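Grusley Marsh Winter Bird Count: Progress Report to the Stakell Fund
Prepared by Toshio Ebihara, November

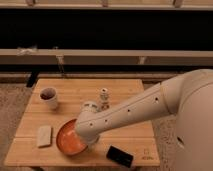
Where the count stands

The field teams have finished 13 visits to the marsh and the two outer ponds. Total records entered so far come to 2,726, covering 39 species. Those are the numbers you asked for, and I would be careful with both of them.

The record total is mostly a measure of how long people stood there. The October visits ran nearly twice as long as the September ones, so a chart of records per visit shows a lovely climb that has little to do with birds. I have left the chart out. The species list is better, but it includes a Baird's sandpiper seen by one person at long range in poor light. I have marked it as unconfirmed and would not put it in a press release.

Drolia Pond

Water was high through most of the fall and the mud edge we count from was under it. Dunlin and least sandpipers were down compared with last year's sheets. The draft summary I was sent calls this a decline. I don't see how we can say so. Birds with no mud to feed on go somewhere else, and we did not look somewhere else. I have changed the wording to "fewer seen."

The new viewing screen is up. Visitors like it. Whether the ducks mind people less with it there, as the proposal promised, I can't tell you, as no one recorded how close the birds were before it was built.

Oda automatic counting trial

The sound recorder at the north end ran for the full trial period. Oda's software did well with Canada geese and badly with everything quiet. I checked 200 of its clips by ear. Marsh wren and song sparrow calls were mixed up often enough that I threw out both sets. The supplier says the next version will fix this. They said that in spring too. My advice is to keep the recorder, skip the paid upgrade, and look again after the breeding season.

Spending

We are under budget on travel and over on scope repairs. One tripod head still needs replacing. I am not asking for more money this period.

Before the next report

Visits will start at 8:00 a.m. and last two hours, whatever the weather is doing. The east dike will be added to the route so that high water at Drolia doesn't leave us guessing again. I would also like the fund to drop the target of a rising species count each year. It rewards wishful identification, and one dry winter would sink it anyway.

Count sheets and the clip checks are in the shared folder.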